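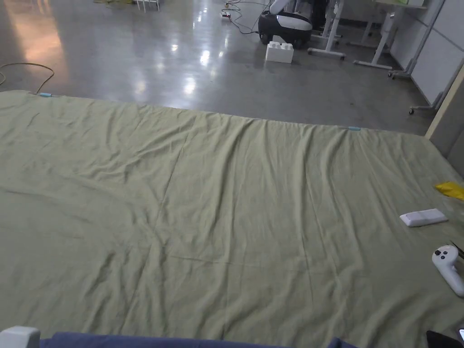
6. Laying the floor sheet

This section explains how to lay the Pekell floor sheet on a hard floor, how to fix the far edge with the clips, and how to keep the sheet in good order between one folding session and the next. Please read it to the end before you unpack the sheet for the first time.

The section is valid for the large green sheet in all deliveries. The small sheet has no clips and is treated in section 8.

Revised June 2026. The steps for the clips are changed from the March edition. If you have a printed copy of the older one, please remove those pages from your folder.

6.1 What you need

The sheet, as delivered in its bag
The light-blue clips from the same bag
A soft broom or a dry floor mop
A clean cloth, slightly damp
A second person, for the unfolding only

The sheet can be laid by one person, but the unfolding takes then much longer and the fabric is easily pulled across the floor.

6.2 Preparing the floor

1. Choose a flat part of the floor. Polished concrete, tiles and sealed wood are all suitable. Carpet is not suitable, as the clips do not sit level on it.

2. Remove everything from the area, and leave a free strip on the side where you will sit.

3. Sweep the area. Sweep also a little outside of it, so that grit is not carried onto the fabric by shoes.

4. Wipe the floor with the damp cloth and let it dry completely.

5. Look at the floor from a low position, against the light. On a glossy floor you will see any remaining water as a dull or uneven patch. Reflections of the ceiling lights are normal and do not disturb the work. If the reflections are unpleasant for your eyes, turn the whole layout until the lights are behind you.

CAUTION: Do not lay the sheet on a wet or freshly waxed floor. The colour can pass to the floor and it is difficult to remove.

Note: Cables which cross the floor should be led around the sheet and never under it. A cable under the fabric makes a ridge, and the corner of a cloth will catch on this ridge each time. Cables beyond the far edge may stay where they are, if there is enough slack and no person must walk there.

6.3 Unfolding the sheet

1. Put the folded sheet down at the near side, in the middle.

2. Open it to the left and to the right. Each person holds one corner.

3. Walk backwards together and draw the fabric away from the near side until it is fully open. Hold it low. If you hold it high, air comes under the fabric and it will float to one side.

4. Put the far edge down first and then the near edge.

5. Smooth the sheet with the flat hand from the middle to the outside. Begin with the largest folds.

The sheet will not become completely smooth, and this is not necessary. Soft diagonal creases and a light line from the packing fold are permitted. A fold which stands up by itself, or which moves when you push a cloth against it, must be smoothed again.

Do not iron the sheet on the floor. If the packing folds are very strong, hang the sheet over a rail for one night.

6.4 Fixing the far edge

The far edge is the edge opposite to the person who sits. It receives the most pull, as the cloths are always drawn towards the body. For this reason the clips are placed there and not at the near edge.

1. Take the first clip and set it near the left end of the far edge. Keep it a small distance from the corner. A clip directly on the corner turns the fabric over.

2. Draw the far edge gently to the right with one hand until it lies straight.

3. Set the second clip further along the same edge, to the right of the middle.

4. Go back to your place and look at the edge. It may slope a little from one side to the other. It should not have a wave in it.

5. Lay your hand on the sheet and pull towards yourself with little force. The edge should stay. If it comes with your hand, open the clips, smooth the edge and set them again.

CAUTION: Do not step on the clips. They are light, and a broken clip has a sharp side.

Left-handed users may set the clips as a mirror of this description. Touran Shirazi, who has tested the layout for us with her left hand, recommends it.

6.5 Placing the cloths

1. Bring only the cloths which you will work with now. Two cloths are enough for the first session. The rest stay in their box, away from the sheet.

2. Put the cloths down in the near part of the sheet, so that you do not need to lean forward. They do not have to be flat or neat, as a crumpled cloth is the normal starting position.

3. Choose cloths which you can tell apart at once. Two blues are possible when one of them is clearly darker, for instance a navy and a slate blue. Two blues of the same depth are tiring for the eyes, and we advise against them.

4. Check that each cloth can be seen well against the green of the sheet. Olive or sage-coloured cloths should be exchanged for another colour.

5. Take hold of the lighter cloth first and leave the darker one on the sheet.
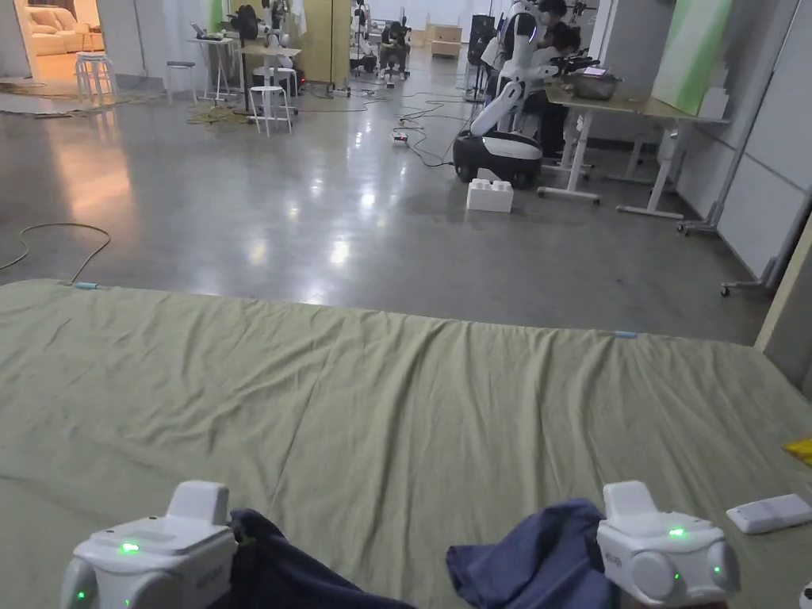

6.6 The side area

The right side of the sheet is used as side area. Small things which you want near to your hand may be put there, such as a remote control or a cloth that is not in use at the moment.

1. Keep the side area close to the right edge. The middle of the sheet stays free for the folding.

2. Lay remote controls flat and with some space around them.

3. A spare cloth in a strong colour, for example yellow, may stay crumpled at the edge. Do not fold it until its turn has come, or it will be taken for a finished piece.

4. Do not put drinks, pens without cap or scissors in the side area.

Note: If you prefer a side area on the left, move all things together. Two side areas are confusing, and in the tests by Kwok-wai Fung in our Molmont workroom they were always full after a short time.

6.7 Final check before starting

Check the points below each time, also when the sheet has stayed on the floor since the previous session.

The floor around the sheet is dry and free of grit.
Both clips are on the far edge and closed.
No cable is lying under the fabric.
There are no standing folds in the near part.
The side area contains only what you need.

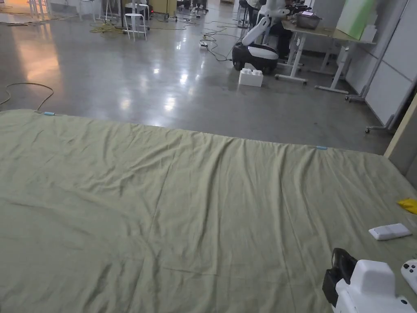

Fig. 6-3. Sheet laid flat, both clips on the far edge, side area at the right.

6.8 During the session

The sheet moves slowly with the work. After every 17 cloths, stop for a moment and smooth the near part from the middle to the outside. It is not necessary to open the clips for this.

If a cloth goes over the far edge, stand up and fetch it. Do not crawl over the sheet. The pressure of the knees makes new creases which go across the whole width.

Take off your shoes, or sit so that your shoes remain outside of the fabric.

6.9 Taking up the sheet

1. Remove the cloths and then the things from the side area.

2. Open the clips and put them into the small pocket of the bag at once. They are easily lost on a pale floor.

3. Shake the sheet outdoors or over a clean floor.

4. Fold the far edge to the near edge, then left to right, until it fits in the bag. Try to use other fold lines than the last time.

CAUTION: Do not pack the sheet when it is damp. Spots of mould cannot be washed out.

6.10 Spare parts

Clips are sold in pairs under the order number Vadar 74. Please do not replace them with office clips of metal, as these leave rust marks in the hem. For a new sheet or a new bag, write to Lutfa Rathnayake in the spare parts office and give the colour which is printed on the label of your bag.

Continue with section 7, Folding the first cloth.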